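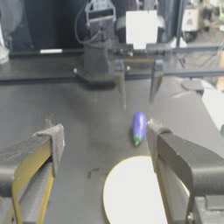
Grovisen two-arm bench kit: worth the money for a small training room?

Posted by Skedham_tech

We run evening classes for adults and have been offered a two-arm bench kit from Grovisen. The quote is £3,766 for the pair of arms, grippers, wrist camera and software, plus £377 a year for support after the first year. We already have a sturdy table and two spare computers.

The work would be simple pick and place: move a toy vegetable to a plate, pass something from one side to the other, that sort of thing. Groups are nine people at most. I have used one single-arm kit before, a Villalobos, which was fine until the finger pads wore smooth.

What I would like to know is how long it takes to set up, whether the grippers cope with shiny plastic, and whether the support contract is worth having. The salesman was helpful but vague on all three.

Nathalie Postma

We have had ours since March, so take this as a fairly short trial.

Setting up took me a day and a half. The arms themselves were bolted down before lunch. The rest was spent getting the two of them to agree on where the middle of the table was. The manual tells you to do the left arm first. Do the right one first, then the left, and save the settings after each. If you do both and save once, the first lot is lost — I did this twice.

On shiny plastic, the bare fingers are poor. Toy aubergines are the worst thing in our box, being smooth and fatter at one end, and they roll out if you close on them off centre. With soft black pads over the fingertips we get a decent hold nearly every time. Pads are sold separately and you should order spares with the kit. Turn the closing force down a notch when you fit them.

Plates are another matter. Ours is white with a thin yellowish rim, and the arm is fine putting things on it, but I wouldn't ask it to pick one up. Keep the plate well inside the reach of the arm you are using. If it is too close to the base the wrist has to fold back and the movement gets jerky.

We logged 1,260 pick-ups before I had to tighten anything, and that was one bolt on a finger. I paid for the support and have rung them three times. Two good answers, one call never returned.

wirley_bench

Don't bother with support, just read the forum. Got mine second-hand with no paperwork and it works. Cables are too short though.

M. at Villalobos users group

I can't speak for the Grovisen, but some of this applies to any two-arm kit.

Ask whether the price includes the table clamps and the stop button. On the quote I saw they were listed as extras. Ask too if both arms can be run from one computer, or you will be using up both of your spares.

A dark matt table top helps the camera. Ours was pale and glossy and the software kept losing white objects until we covered it. Wipe it down between classes as well — marks can be picked up as small objects if the settings are too fine.

For nine people I would have two at the table and the others preparing their steps on paper. More than that and someone leans in where they shouldn't.

Skedham_tech

Thanks all. I have asked for a new quote with pads, clamps and the stop button shown as separate lines. Nathalie, which size of pad did you order?

Nathalie Postma

The smaller ones. The large size folds over too far and catches when the fingers close.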